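공구 없는 탁자를 믿어도 될까

육각 렌치가 사라졌다는 광고 문구를 올해만 몇 번을 봤는지 모르겠다. 상판을 뒤집어 놓고 네 모서리에 다리를 꽂으면 끝. 나사도 설명서도 필요 없고, 걸리는 시간은 2분이라고 한다. 카즈미 매장의 안내판에도, 넬사이드의 온라인 상세 페이지에도 비슷한 말이 적혀 있다. 그런데 그 2분은 누가, 어떤 바닥에서, 몇 번째로 조립했을 때의 2분인가. 어디에도 나와 있지 않다. 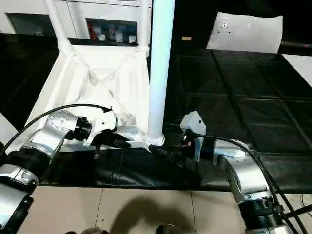 하케오 매거진 생활팀

꽂아 쓰는 플라스틱 가구가 새로운 물건은 아니다. 베란다 의자도, 욕실 선반도 오래전부터 그런 식이었다. 달라진 것은 놓이는 자리다. 거실 소파 옆이나 침대 머리맡에 두라고 권하니 겉모습도 따라 바뀌었다. 흰색에 둥근 기둥 다리, 바닥에 닿는 쪽이 살짝 벌어진 모양도 있다. 보기에 나쁘지는 않다. 다만 보기 좋은 다리와 잘 버티는 다리가 같은 다리인지는 따로 물어야 한다.

핵심은 모서리의 소켓이다. 다리가 길수록 위에서 받은 힘이 이음매에 크게 걸리고, 그 힘을 받는 것은 결국 소켓의 깊이와 두께다. 매장에서 탁자를 볼 때 상판을 쓰다듬는 사람은 많아도 뒤집어 보는 사람은 드물다. 뒤집어 보시라. 소켓이 얕거나, 손으로 다리를 밀었을 때 뿌리부터 흔들린다면 색깔이 아무리 마음에 들어도 내려놓는 편이 낫다.

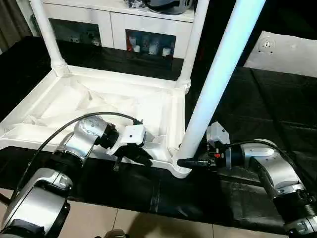 아이 방에는 나사 없는 쪽이 오히려 안심된다는 의견이 편집부로 왔다. 작은 부품이 굴러다닐 일이 없고, 이사할 때도 다리만 빼면 된다는 것이다. 앞부분은 동의한다. 뒷부분은 글쎄다. 꽉 끼워지는 다리는 잘 빠지지 않고, 쉽게 빠지는 다리는 탁자를 들어 옮길 때도 빠진다. 분리가 쉽다는 말과 튼튼하다는 말을 한 줄에 나란히 적은 상품 설명을 볼 때마다 나는 둘 중 어느 쪽을 포기했는지부터 궁금해진다.

숫자도 의심스럽다. 박스포르프(Vakthorpe)의 탁자에는 꽂았다 빼기를 3000번 견딘다는 스티커가 붙는다. 평생 이사를 몇 번이나 다니라는 뜻인지. 정작 알고 싶은 것은 한쪽 귀퉁이에 무거운 화분을 올려 둔 채 여름을 났을 때의 일인데, 스티커에는 그런 칸이 없다.

소재 이야기도 덧붙인다. 매끈한 흰 플라스틱이 차가워 보인다는 불평 때문인지, 요즘은 펠트나 스펀지 같은 질감의 연한 하늘색 소품을 곁에 두는 연출이 흔하다. 박음질이 들어간 베이지색 표면과도 잘 어울린다. 분위기는 확실히 부드러워진다. 탁자가 그만큼 튼튼해지는 것은 물론 아니다. 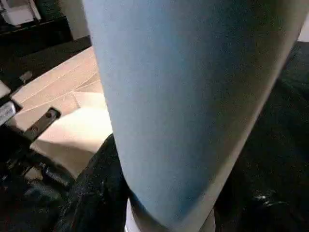
어차피 몇 해 쓰고 바꿀 물건인데 너무 따진다는 말도 들었다. 그럴 수 있다. 하지만 다리 하나가 헐거워졌을 때 그 다리만 따로 살 수 있는지는 따져 볼 만하다. 상세 페이지에 부품 판매 안내가 없다면 결제하기 전에 판매처에 물어보자. 답이 늦거나 얼버무린다면, 나라면 조금 번거롭더라도 나사를 조이는 탁자를 고르겠다.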